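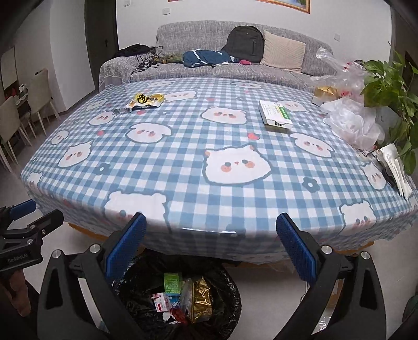

*Fig. 4 – Round table, cloth on.*

## 4. Recovery strap and boards – soft ground

For the Kalta kit, two boards and one strap. Read before you drive onto the river flats at Liltivside, not after.

**Before you start**

- Everyone out, doors shut.
- Tyres down. See section 2.
- Low range if you've got it.

1. Stop as soon as the wheels spin. Don't rev it – you'll only dig down to the axles.
2. Clear mud from in front of the drive wheels. Shovel, or hands and gloves.
3. Push the 2 boards in hard against the tyres, teeth up. Angle them down a bit.
4. First gear, slow. Keep the wheels straght.
5. Still stuck? Go to the strap.

**Strap**

1. Check for cuts and grit. Any cut, bin it.
2. Fix to a rated recovery point. Never the tow ball.
3. Lay it out with slack, 2 metres is plenty.
4. Damper over the middle. A wet coat will do.
5. Second vehicle pulls off gently. Stop if nothing moves.

> **CAUTION** – everybody stands 12 metres back, off to the side. Never step over a strap under load.

**Note:** spare shackles are part no. 284, from Greltero only. Older Guimarães shackles dont fit the Kalta eye.

After November rain the bottom gate track stays soft for weeks. Park on the gravel and walk in.

Rinse boards and strap, dry in the shade, then back in the bag. Tyres up again before the sealed road.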